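Fesero kitting project, Parsons lab
Notebook, May, afternoon session, started 1:20 pm

Carrying on from the last entry. The job is the same: left arm takes from the left bins, right arm takes from the right bins, everything goes into the steel tray on the paper. A full kit is one red board, one harness, one metal cylinder with its lead, and one of the loose cables from bottom right. Class demo is at the end of the month and we want the whole kit done in one run by then, without anyone touching the table.

Bin layout for today, do not change it without writing it here:

Top left: cylinders
Bottom left: red boards
Top right: twisted wire bundles
Bottom right: loose cables

Rokeya reloaded the Zello script with the new waypoints before lunch. Travel height over the bins is now 145 mm, was lower before, and we kept clipping the rims on the way out with a cable hanging off the fingers. Right arm drop height into the tray is 76 mm for the harness. That may be too high. The harness opens up when it falls and then the next part lands on top of it.

Order of picks today was board, harness, cylinder, cable. We tried cylinder first last week and the board ended up sitting on the lead.

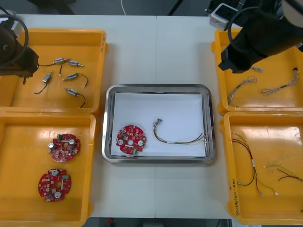

Board and harness on the paper, left arm over the cylinder bin.

Board pick is in good shape. The scalloped edge gives the fingers somewhere to sit if the approach angle is right, and the angle has been right since we added the small rotation. It does not like two boards overlapping. If they overlap, spread them by hand before starting and note it in the log. We are not going to solve overlapping boards before the demo.

Cylinders are the slow part. The body is short and the lead goes wherever it wants. Grabbing by the body works if the part is lying flat. If it is tipped up on end the fingers close on the top and it rotates out. Grabbing by the lead works more often than I expected but then the body swings and you have to wait for it at the tray. Put a one second pause in before release. Rokeya thinks two seconds. Left at one for now, will compare.

Numbers from the log, all sessions since the layout was fixed: 276 attempts, 244 kept. The rest were thrown out, mostly for a part dropped outside the tray or a person reaching in partway through. A few were thrown out for someone forgetting to start the recording until the first pick was over. That was me twice.

2:45 pm

Stopped to look at the cable on the right arm. On a long reach toward the top of the tray the loop comes round near the gripper. It has not caught on anything today but I don't like it. Tried a looser tie further back and the loop got bigger, so put it back the way it was. Ask at Braridberg whether they have the shorter cable, they had one listed for the other kit.

Also checked the table seam. The two tops are level enough now. Earlier in the term the tray rocked a little when it was pushed, and I had blamed the arm for it. Tray position is taped out on the setup sheet in the folder, go by the sheet and don't line it up by eye on the seam.

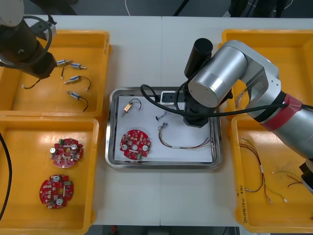
Photo: Rokeya Uddin, Parsons lab

Cylinder placement: we want it near the upper left of the paper, clear of the board, with the lead pointing away from the harness. The script aims for a fixed point and the lead ends up in a different direction each time. For the demo I think that is fine. The rule for a good kit says the part is in the tray and not under another part. It says nothing about the lead.

Both arms moving at the same time is still slower than it should be. The right arm waits until the left is well out of the tray before it comes down. We set that wait on the first day when neither of us trusted anything, and it is longer than needed. Cut it by half after 3 pm and ran a batch. No contact between arms. One early stop, which was the limit on the right arm joint and had nothing to do with the wait.

The twisted bundles in top right are not used in this kit yet. Leave them in the bin. The second kit type swaps them for the bottom right cables, and I would like the bins to look the same for both so we don't have to redo the waypoints.

Bin labels: the marker writing on the rims is getting hard to read and two people have now asked me what it says. Redo with the thick marker. Same text, same side.

To do next time:

Lower the harness drop, try it in small steps and write down each one
Compare one second and two second pause on the cylinder release
New paper in the tray before the first run
Ask about the short cable
Rokeya to split the log by part so we can see which pick loses the most time
Write the setup sheet for the second kit

Power off at 4:50 pm, arms parked, log copied to the class drive. Key is back in the drawer.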